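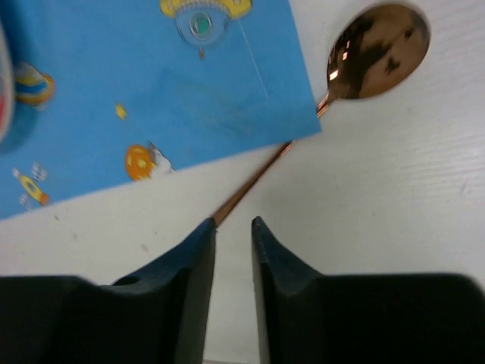
Rundthorpe Table Service, Department of Mechanical and Electrical Engineering, Rundthorpe College

Rundthorpe Table Service (RTS, usually just "Table Service") is a student robotics club at Rundthorpe College. Its declared purpose is to build and program a robot arm that can set a table for one person. The club has pursued this goal with a seriousness that members of other engineering clubs, who build race cars, have been known to remark on.

The club is best known for its entries in the Kárason Cup, an annual student contest in household handling tasks, and for its public collection of recorded spoon pickups, the largest held by any group on campus. It is also the only one.

History

Table Service grew out of a senior design course in which teams were asked to automate "a task of everyday value." One team proposed folding shirts and another proposed sorting mail. The third chose to set a table, on the theory that it would leave time for other classes. The course ended with a working plate placer and a spoon routine described in the final report as "promising," a word the grader circled.

The team asked to keep the bench over the summer and was told it could have it until August. It then registered as a club, which under college rules gave it the bench indefinitely. A written constitution followed. Most of it concerns who may move the table.

During its first full year the club worked with a borrowed arm and a suction cup. The suction cup did well with plates and poorly with everything else, and it was retired after a test involving a napkin. The change to a two-finger gripper is treated in club documents as the start of the modern period.

Equipment

The current arm is named Skullier. The name was picked by vote from a list that members have declined to publish. It carries a pair of black fingers with tapered, angled tips and a small camera mounted at the wrist, looking down between them. Everything the robot knows about a place setting it learns from that camera, so its view of dinner consists largely of its own fingers.

The software that turns camera views into motion is called Vurnine. It was written by students over several years, and its comments preserve a number of disagreements that were never settled. The main program is short. The file of exceptions for cutlery is not.

Work is done on a white table with a fine, faintly ribbed surface and a modest collection of scuffs. New members sometimes suggest cleaning or replacing it. They are directed to the constitution.

The standard setting includes a light blue placemat printed with a cartoon space theme, among whose features are an orange planet with yellow dots, a yellow star and a rocket. Plain mats were used in the early seasons and made the robot look better than it was. A busy mat gives Vurnine plenty of things to mistake for objects, and for most of one semester it made patient attempts to pick up a planet. The club still calls any confident grasp at something flat "going to space."

The spoon

Most of the club's reputation, such as it is, rests on one piece of cutlery. The spoon has a copper or rose gold color and a glossy finish, and its bowl reflects whatever happens to be nearby. To a person it is plainly a spoon. To a camera it is a patch of brown and amber with several bright white spots, which change as the arm moves. Early versions of Vurnine followed the bright spots instead of the spoon, in the manner of a cat.

The handle is easier to see but harder to hold. It is slender and lies close to the table, and the fingers have to come down on either side of it without scraping the surface or pushing the whole thing away. The usual approach brings the open fingers in at the end of the handle, with the bowl farther off, and lines up the gap before closing. A grasp at the very tip tends to let the bowl swing. A grasp too near the bowl leaves no room to set the spoon down straight. Members agree that the right place is somewhere in between and have argued at length over where.

A spoon resting partly on the mat is a separate problem in the training plan, owing to the small change in height at the mat's edge. It is assigned to second-year members. First-year members get the spoon flat on the table, and returning members who have missed meetings get forks.

Training and recordings

The robot learns from demonstrations. A student guides the arm through a task while Vurnine saves the wrist camera view and the position of the fingers, and the recordings are later used to train the program that drives the arm on its own. A normal session lasts 2 hours and is run in pairs, one person guiding and one resetting the table. Resetting is the less popular job. It consists of putting the spoon somewhere slightly different, over and over, while trying to have no habits. Reviews of the recordings showed that everyone has habits, and a printed list of starting positions is now followed.

As of January 2024 the public collection held 1,831 recordings, of which 934 were of the spoon. Plates, cups, forks and napkins shared the rest. The imbalance has been raised at every annual meeting and is always noted with concern.

Failed attempts are kept and labeled. The labels in use include "missed," "dropped," "pushed" and "technically." The last was introduced for cases in which the spoon reached the correct position without having been picked up.

Competition

The Kárason Cup allows each team 5 minutes to complete a setting from objects scattered on a table. Points are given for each item placed and taken away for breakage, for items on the floor and for any touch by a human hand. There is no bonus for style, although several teams have appealed.

Table Service finished last in its first entry, having spent the whole time limit on the spoon. In its second it placed everything except the spoon, which the club regards as a worse result and the scoring table regards as a much better one. A change in strategy followed, under which the spoon is attempted last. This was approved by a narrow vote, and the minutes record a request that the debate be left out of the minutes.

The team has since earned one mid-table finish and a judges' mention for "clear documentation." The certificate hangs above the bench. It was hung by hand.

Membership and teaching

Membership is open to any enrolled student, and no background in robotics is required. Newcomers begin by setting the table themselves while wearing oven mitts, an exercise meant to create sympathy for the gripper. They then learn to guide the arm, label recordings and read the cutlery exceptions, in that order.

The club also runs an evening course for students outside engineering. It covers basic safety, camera setup and a full pickup from start to finish. Psychology students have turned out to be unusually good at guiding the arm. Mechanical engineering students tend to ask whether the spoon could be redesigned.

A proposal to extend the robot's duties to clearing the table after a meal has been under study for several seasons. Opponents point out that it would involve the spoon again.

See also

Kárason Cup
Student clubs at Rundthorpe College
Place setting
Vurnine (software)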